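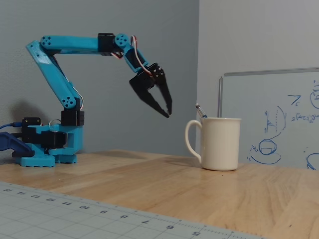
Clotton 장비 도입 검토 갤러리: 탁상형 로봇팔

Clotton 교육장의 탁상형 로봇팔 도입 계획을 정리한 페이지이다. 검토 대상은 3D 프린팅 부품과 서보 모터로 구성하는 소형 팔이며, 용도는 집기와 옮기기 실습으로 한정한다. 완제품 산업용 팔은 설치 면적과 안전 펜스 비용 문제로 1차 검토에서 제외하였다. 예산 총액은 435만 원, 수량은 3대이다. 부가세와 운송비는 총액에 포함한다.

작업 구성
컵과 펜, 2지 그리퍼. 손잡이가 있는 흰색 머그와 그 안에 꽂힌 펜을 탁상 실습의 대상물로 둔다. 대상물은 소모품 항목으로 처리하고 별도 견적을 받지 않는다.

구조부
청록색 출력 부품과 검은색 서보의 조합. 출력물은 Zirik에 외주하는 안과 자체 출력하는 안을 비교 중이다. 자체 출력 시 3대분 누적 출력 시간은 거의 200시간으로 산정되며, 기존 프린터의 수업 사용 시간과 겹친다. 외주 시 납기는 7주이다. 예비 부품은 손목 링크와 그리퍼 턱을 우선 확보한다.

구동부
서보는 Inga 견적 기준으로 일괄 구매한다. 관절별로 요구 토크가 다르나 예비품 관리를 위해 동일 규격으로 통일하는 안이 유력하다. 단, 어깨 관절은 팔을 뻗은 자세에서의 부하를 별도로 계산한 뒤 확정한다. 기어 재질은 견적서에 명시하도록 요청하였다.

배선 및 전원
손목 쪽 서보 배선은 가동 범위에 맞춰 여유 길이를 두어야 하며, 반복 굽힘이 발생하는 구간이므로 연장 케이블을 소모품으로 계상한다. 전원 공급 장치는 팔마다 1개씩 배정하고 공용 멀티탭에는 개별 스위치가 있는 제품을 사용한다. 비상 정지 스위치는 Vinmont 견적에서 선택 사양으로 빠져 있어 추가 견적을 요청한 상태이다.

작업대
목재 상판에 눈금 있는 커팅 매트를 함께 사용한다. 매트 눈금은 대상물의 위치를 기록할 때 기준으로 쓸 수 있으므로 전용 지그 구매는 보류한다. 베이스 고정용 클램프는 상판 두께를 실측한 후 발주한다. 화이트보드는 기존 비품을 사용하며 예산에 넣지 않는다.

미결 사항
- 제어용 PC를 신규로 구매할지, 기존 노트북을 전용할지 결정
- Zirik 외주 시 출력물 재질 및 색상 지정 가능 여부
- 서보 불량 교환 조건과 보증 기간(Inga 회신 대기)
- 그리퍼 턱 미끄럼 방지 패드의 교체 주기
- 교육장 내 보관장 위치와 시건장치

견적 비교표는 7월 중 확정하고 발주는 그 이후에 진행한다. 수정된 항목은 이 페이지에 반영한다.

Clotton 장비 담당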